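# Desktop teardown bench, Grarkness workshop

We take in old office desktops at the Grarkness workshop and strip them for parts. Most come from Sombatkul, the surplus store two doors down, which gets them by the pallet when an office moves or upgrades. This page has a few views from the bench, with notes on how the work goes. Larger versions are on the workshop computer if you want to look at a board more closely.

## At the back of the case

Before a tower is opened it gets a bench number on masking tape and a line in the log. We write down the maker, whatever is on the product label, and the condition of the case. Sombatkul wants the label details for its own records, so the label stays on even if the case is going to scrap. If the print is too worn to read, the line in the log says "unreadable" and we move on.

The power cord comes off first and goes in the cord bin. Then we hold the power button down for a few seconds with nothing plugged in. Cords are never left attached "just for a minute," even on a machine that won't turn on. The bench has a strip with its own switch, and the switch stays off during a teardown. 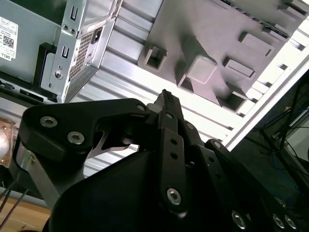 Screws are the other thing to get right early. Case screws go in the blue-lidded tub and drive screws go in the small jar. They have different threads, and a case screw forced into a drive will strip the hole. The tub had turned into a mix of everything by November, so please don't add to it.

The bench drivers are a Celeo set. The handle takes the long bits as well as the short ones, and the long Phillips is the one you'll want for fan screws. Put it back in the slot marked with red tape. We are on the second one.

## Inside the tower

With the cover off, look before pulling anything. On a working machine we note which cables went where, and on a machine that failed its power test we check for swollen capacitors, burned spots and loose connectors. Dust gets brushed out over by the door. The compressor stays off indoors.

The order we follow:

1. Drives and their data cables
2. Expansion cards
3. Memory
4. Power connectors, all of them, from the board outward
5. Power supply
6. Case fan
7. Motherboard, with the processor still in its socket

Cards are held at the back of the case, usually by a latch or a screw, and many have a second catch at the slot. If a card won't lift, it's still caught on something. Don't rock it from end to end. Graphics cards in these small office towers are light enough to lift out with one hand once the catch is open.

Memory goes in the foam tray, label up, then gets tested on the bench board before it's bagged. Mixed sizes are fine in the tray and are sorted when they're bagged. We had 29 good modules on the shelf at last check and a much larger pile waiting for a test.

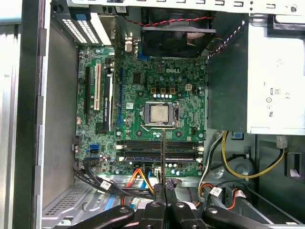 *Dell motherboard in an open tower, with the case fan at the top and the power supply on the right.*

A few notes on the board itself. The processor is held by a bracket and a lever. Leave the lever closed until you're ready to take the chip out, and put a socket cover on afterward if there's one in the drawer. Boards that are going to be resold keep their processor. Boards that are going to scrap give it up, and the chips go in the divided box.

Power supplies are never opened here. They get a load test if the fan spins, and if they fail they go to Womitel with the rest of the metal. Womitel collects once the cage is at 200 pounds and pays by weight, with boards and supplies weighed separately. Wire that has been cut off goes in its own bag. Whole cables with good plugs are worth keeping, so coil them loosely and tie them.

## Around the room
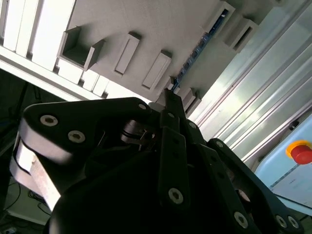
*Reading time: 3 minutes*

The bench is used from 9 in the morning until the building closes. If you're the first one in, turn on the lights and the vent fan, then check the log for anything left half done. A machine with a yellow tag is waiting on someone and should be left as it is. A machine with no tag can be worked on by anyone.

The room is warm in the afternoon and the air from the overhead vents doesn't reach the far bench very well. The shelf fan helps, but point it away from the screw tubs and the paper tags.

Wrist straps hang on the hook by the parts shelf. Clip the strap to bare metal on the case, because paint doesn't make a good connection. One of the straps has a cracked snap and has been moved to the repair drawer.

Empty cases get stacked no more than 3 high along the back wall, covers on, feet down. Covers that don't fit their case anymore can go straight to the metal cage. When the row reaches the fire extinguisher, call Womitel for a pickup.

Still needed on the bench:

- socket covers, any type
- antistatic bags, large
- a second long Phillips bit for the Celeo handle
- thermal paste

Leave donations on the cart inside the door with a note saying what they are.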